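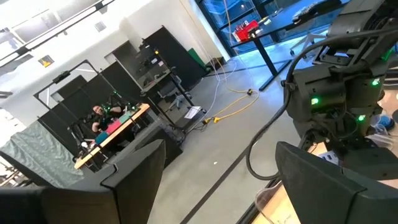

Running power to benches in the middle of a concrete floor
Posted in: Workspaces and small shops
tapered_shim
Mon 1 October
I need to get power to benches that sit away from the walls in a unit with a bare concrete floor, and I would like to settle the method before the tables are bolted together. The floor is gray concrete. The present arrangement is cables dropped from the ceiling, thin white ones, running down toward a yellow extension cord that lies coiled on the floor. There is also a dark strip set into the concrete, running diagonally, and I can't tell if it is a filled joint or a covered channel. The building is in Rilisville and the landlord has no drawings. Load is modest: chargers, monitors, a soldering station, one heat gun. Options as I see them are ceiling drops done properly, a floor cover, or using the strip if it turns out to be a channel.

culvert88
Establish what the strip is first. Press a thin screwdriver into it. Joint sealant gives slightly and springs back. A cover plate is rigid and will normally have screws or a lifting notch somewhere along its length. If it is sealant, leave it alone. The slab moves there.

notch_and_key
Ceiling drops. Anything on the floor gets rolled over by chairs and carts. I had a rubber floor cover from Pramora in a walkway and the edge curled by January. After that the cart caught on it every time it went past.

tapered_shim
Screwdriver result: soft, springs back. So sealant, and the channel idea is finished. Are the white cables any use for power? They look like low voltage to me but I haven't traced them.

culvert88
Trace them before you do anything else. Thin and white could be network, lighting control or sensor wiring. Do not assume they are dead and do not tie anything to them. People like to use existing cables as a support for new ones, and then the connector at the top carries the weight.

ohmlet
I disagree with the ceiling being the default. A drop in the middle of a room needs a support at the top, strain relief at both ends and a route that clears everything you move around under it. For a load this small, one heavy-gauge cord in a low-profile cover is adequate as a temporary measure. Curling is a product problem. The Kelum covers have a beveled edge and stay flat if you clean the concrete before laying them.

notch_and_key
They stay flat until somebody parks a loaded cart on them. Also "temporary" is doing a lot of work in that sentence. Extension cords are not allowed as permanent wiring in most places and an inspector will say so.

ohmlet
I said temporary and I meant temporary. He hasn't fixed the tables yet. Running conduit to a bench that moves 8 feet next month is a waste of an electrician's day.

tapered_shim
The tables will move at least once, so there is something in that. The farthest bench is about 60 feet from the panel by the ceiling route. Does that matter for wire size?

culvert88
At that distance on a 20 amp circuit, 12 gauge is normally fine for the load you listed. Confirm with whoever pulls the permit. The heat gun is the item to watch. Put it on a separate circuit from the monitors.
On the coiled cord: a cord left coiled under load can't shed heat. Uncoil it fully or use a shorter one. The color of the jacket tells you nothing about the gauge. Read the print on it.

gravelpit
Third option nobody has raised. Ceiling-mounted reels. We have two from Hagedorn over an assembly area and they retract when the bench moves. Check the rating with the cord extended and with it wound, the two figures are different on ours. The drawback is that the plug ends up at head height if someone lets go of it carelessly.

notch_and_key
Reels are fine for tools. I would not leave a workstation plugged into one all day.

gravelpit
Agreed, and ours are only used for tools.

tapered_shim
Plan for now: trace the white cables, lay the cord out straight in a cover along the edge of the walkway, and get a quote for fixed drops once the layout has held for a while. Reel over the soldering bench only. I have asked the landlord who is allowed to open the panel.

ohmlet
Sweep first, then wipe the concrete with a damp cloth and let it dry. Dust is why they creep.

culvert88
Label both ends of the white cables while you are up there.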